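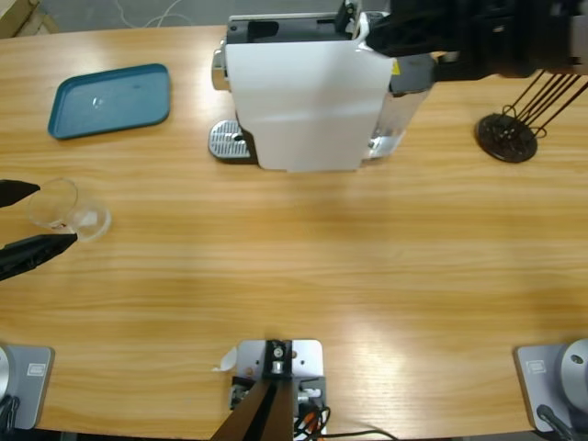
The Barklow Two-Arm Classroom Kit

Club bundle, second version. In stock for the fall term, ships in two boxes.

I run the after-school robotics club at Skananlow, and I also put these kits together, so you're getting the sales pitch and the teacher's notes from the same person. Sorry if it rambles a bit! The short version is that Barklow is a pair of small tabletop arms with grippers, plus a set of lessons, and the project everyone wants to do with it is making coffee.

I didn't plan it that way. The first lesson pack was all blocks and pegs, very sensible, and my students were polite about it for maybe two meetings. Then somebody asked if the arms could work a capsule machine, and that was the end of blocks and pegs for the year. So I rewrote the whole pack around it. You get a cup from one spot to another, you get it under the spout, you deal with the capsule, you get the lid closed, and every one of those steps will eat an afternoon if you let it (let it, the afternoons are great).

What comes in the boxes

Two arms, left and right, each on its own base plate
Two grippers with black two-finger jaws
Power supplies and cables for both arms
One set of spare finger tips
The Seok teaching software, with a license for 4 laptops
Printed lesson cards, 47 of them, in a ring binder
A bag of bolts with more bolts in it than you need

What you bring

A solid table. I can't say this strongly enough. If your table wobbles when you lean on it, it'll wobble when an arm swings across it, and your students will spend a month blaming their code. You'll also want your own coffee machine, a few clear cups and a plastic tray. Any capsule machine with a lid an arm can get to from above should be fine. Please don't buy a nice one.

The price is $613 for the club bundle. Schools and libraries can order on an invoice, just pick that at checkout and I'll write back. 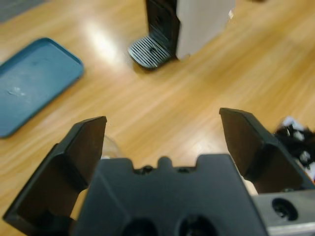 Working with clear cups

I get more mail on this than on anything else, so let me go on about it for a minute. Clear cups are hard! They pick up glare, they take on the color of whatever is behind them, and from the wrong angle an edge can pretty much vanish. My club fought with this for weeks. What helped us was turning off one row of ceiling lights and teaching the grab from several different starting spots, so the arm wasn't learning one lucky pose. A dull tabletop would help too, but ours is shiny and we're stuck with it.

The other thing is finger width. New students open the jaws just wide enough for the cup, and then they knock it over on the way in. Card 9 in the binder makes them start with the jaws all the way open and close slowly. It looks silly and slow. Do it anyway for the first few tries.

Keep the first runs dry, please. No water in the tank, machine unplugged, used capsules or none at all. My own rule is that a team has to do the full routine dry, start to finish, before the plug goes anywhere near the wall, and even then there's an adult standing right there with a towel.

How the lessons run

Seok lets a student guide the arm through a move and save it, then play it back and fix the parts that went wrong. Nobody has to write code in the first unit. The second unit brings in simple scripts, and by the third they're getting both arms to share a job, which is where it gets loud. One arm holding a cup while the other reaches over the machine is a lovely thing to watch when it goes right. When it goes wrong they bump elbows, and you'll want to know where the stop button is before that happens. It's on the cable, so tape it somewhere everybody can reach.

If your group competes, the kit fits the table size for the Nuller student challenge, and the last few cards are written with that in mind. We took a team last May and came home with no ribbon and a very good list of things to fix.

Setup and returns

Plan on about 2 hours to bolt everything down and get both arms talking to a laptop. Route the cables off the back or the side before you tighten the plates, or you'll be doing it twice like I did. Returns are fine for 30 days as long as the arms come back in their foam. Spare fingers and cables are on the parts page, and questions come straight to me. I answer most evenings after club lets out.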